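The covered box: a small gallery

I have never believed in covered boxes. Every January the tidying pages tell us to take an old carton, wrap it in something cheerful and watch the clutter vanish. Mine went on the list of things to try for Koludell, the little home page I keep up for the flat, and I expected to be rude about it. The paper cost 2 pounds and took one evening, most of it spent on the corners.

First week: packets and wrappers

Whatever was lying on the table went in, with no plan. I wanted to see if a box does any sorting by itself. It doesn't.
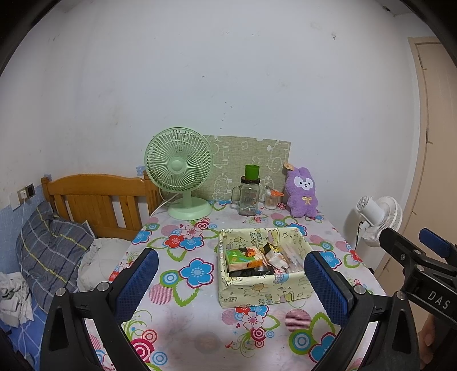 My quarrel with the Erko method, which a friend swears by, is that it counts this as finished. Once the mess has sides, you're meant to feel better. I felt better for an afternoon. Then I needed one small packet and had to take out most of the others to get at it, the same as with the drawer. Ulex, the rival system, wants a label on every single thing and a checklist with 34 headings. I gave up at 5.

Cloths only

For the next go I picked one sort of thing and kept to it. Cloths seemed safe, as they don't rattle or slide under each other. 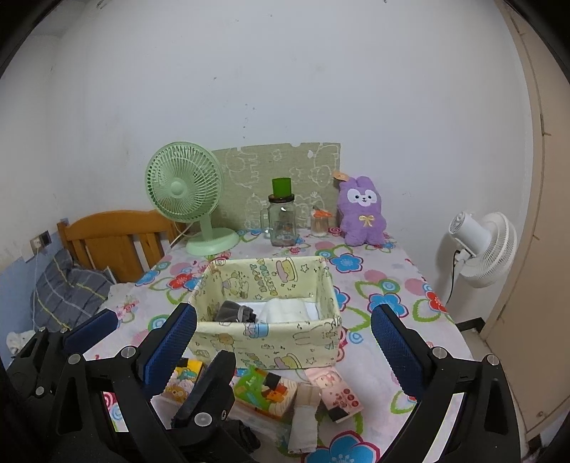
Rolling or folding is the argument that never ends on the Chien boards, and I've read far too much of it. The rollers say you save room. The folders say you can see what you've got. I've come down on neither side: the dark grey one is rolled, the fluffy white one is folded, and I could find either without thinking. I'm not sure that proves much with so little in there. The lettering on the back panel came out upside down, "HAPPY" included, and I'm not unwrapping it to put that right.

The box stays for now, on the table by the fan. I'd still like to see one of these after a year of use.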